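Diary > Winter > Sorting the cedar chest

February, a little after four in the afternoon

I have been promising myself since Christmas that I would go through the woolens, and today the snow kept me in, so I finally did it. I put the radio on, made a pot of tea that I let go cold twice, and pulled everything out of the chest at the foot of the bed. Aunt Karpenko's old chest, I should say, the one that came with us from the house in Prastville and has scraped the paint off every doorway it has ever been through.

Most of it was easy. The gray socks can go, and the scarf I started the winter we had the flu and never finished (I unraveled it and got a nice fat ball of yarn back). Then I came to the yellow cardigan, and of course that was the end of getting anything done for a good while. I laid it out flat and smoothed the sleeves and just looked at it, all those cables, and thought about how many evenings go into a thing like that.

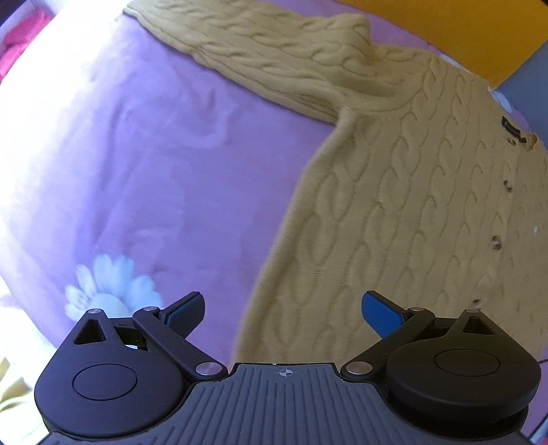 Mom bought it at the winter market in Ekis, the year I started at the library, and paid 103 for it, which she told everyone for months as if she'd bought a horse. I wore it to my first day and to Orest Boiko's wedding, where it was far too warm and I wouldn't take it off. It has gone paler over the years, or maybe I only remember it brighter. I went over the buttons one at a time, giving each a little tug, and I do think the one at the neck wants a fresh thread before spring.

I still don't fold it right! Mom did the sleeves in first, straight across the back, and then the bottom up in two turns, so the cables didn't get a crease down the middle. Mine always comes out lopsided. I tried it three times and then rolled it up in a clean pillowcase with a bit of lavender, and she can scold me about it when she calls.

Supper was soup. The chest is still half empty and the bed is still half covered, so I may be sleeping in the other room tonight.

Comments

Marta_K: My mother folded hers the same way, sleeves first. I roll mine too and they come out fine.

woolly socks: Please don't throw out the gray socks, they make good dusters.

Fanderard: I remember that cardigan from the wedding. You must have been roasting!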